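About Unine

Unine makes simulation games for classrooms and training rooms. Our office is in Gornammont, on the third floor of the Bettencourt building.

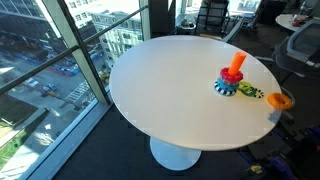 The company was started by Joaquim Neves and Américo Patrício, who had both been writing trading games for university courses and were tired of fixing the same server problems every semester. Their first joint title, Lurholm, puts up to 60 players in charge of a small fishing port. Players set prices, repair boats and argue over quotas, and the instructor can pause the season at any point to talk about what just happened.

Lurholm is still the game most people know us for. As of 2019-03-25 it has been played in 1018 courses, and 3563 instructors hold an account. The browser version came out in February and replaces the old desktop client. Saved sessions from the client can be imported from the Settings page.

Joaquim looks after the game models and the teaching notes. Américo runs the servers and answers most of the support mail – if you write to us with a login problem, you will probably hear from him.

We sell licenses by the course, by the year or by the campus. Instructor accounts are free, and so is a trial session of Lurholm with up to 3 players. Student data is deleted at the end of each license period unless the instructor asks us to keep it longer.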